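Search the help pages
Search for a topic, product or town
Go

Water ring and dull patch on a light wood table, do I have to refinish the whole top?

Posted 29/08/2020 by sezer_kitchen in Home and Furniture

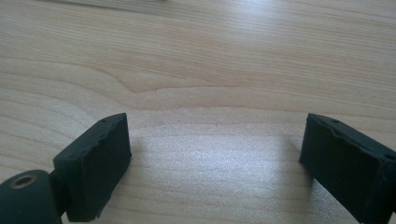
Light tabletop with wavy grain near the middle.

We bought a secondhand dining table from a shop in Rutlow last December. It is 72 inches long and the top is a light wood. The seller thought maple but had no paperwork for it. I don't know what finish is on it. It doesn't feel waxy and it doesn't have a thick plastic look.

At one end there is a white ring from a hot mug, and next to it a dull patch the size of my hand where somebody (me) scrubbed dried paint off with the rough side of a sponge. The rest of the table is fine and I like how the grain looks, so I would rather not sand all of it.

Things I have tried so far: dish soap and warm water, then a furniture spray from the grocery store. The spray made the ring disappear for an evening and then it came back. I have two kids who eat at this table every day, so whatever I put on it has to be okay for that once it dries.

Can I fix only that end? And how do I find out what finish it has?

2 answers

Answer from rallport_bench

You need to know the finish before you do anything else. Pick a spot underneath, or on the inside of an apron if it was finished the same as the top. Put a little denatured alcohol on a cotton swab and hold it there for a minute. If it gets sticky, it is shellac. If nothing happens, try lacquer thinner in a different spot. Lacquer will go soft. If neither one does much, you most likely have polyurethane or some other hard finish. Open a window and keep both of them away from the stove.

A white ring is usually moisture trapped in the finish and has not reached the wood. Lay a clean cotton T-shirt over it and pass a warm iron across, no steam, a few seconds at a time. Lift the cloth and look after each pass. Stop if the finish starts to feel tacky. I have taken rings off three tables this way and failed on one, which was an old lacquer top that had already crazed.

The dull patch is a different problem. Those are scratches, very fine ones. If the finish is still there, rub it with 0000 steel wool and paste wax, going with the grain, light pressure. Wipe it off and buff. It will come up to a satin shine. If your table is glossy you will see the difference when the light is low, and then you may want to do the whole top with the wool and wax so it matches. That takes an afternoon and it isn't sanding.

If you have scrubbed through to bare wood, a drop of water will darken the patch instead of sitting on top. In that case wax won't hold up with kids eating there. You would need to put finish back on, and with lacquer or shellac you can blend a patch. With polyurethane you can't really, the edge of the patch always shows.

Check whether it is veneer too. Look at the end of the top from underneath. If the grain lines carry on over the edge and down, it's probably solid. If it is veneer, don't sand it at all unless you have done it before.

One more thing, get the furniture spray off first. Mineral spirits on a rag, two rounds. A lot of those sprays have silicone in them and new finish will not stick over it.

Answer from larnodance454

Mayonnaise. Leave it on the ring overnight and wipe it off in the morning. My mother did this on everything. Didn't do much on my desk but it worked on her piano bench.

Reply from sezer_kitchen

Thanks both. Alcohol did nothing underneath and the lacquer thinner made it soft, so I guess lacquer. Water sits on top of the dull patch. I did the iron 6 times with breaks and the ring is a lot fainter, you have to bend down to find it. Going to get the steel wool next. I'll skip the mayonnaise for now.

Reply from rallport_bench

Good. Let it sit a couple of days before the wax. Make sure the wool says 0000, the coarser ones will make it worse.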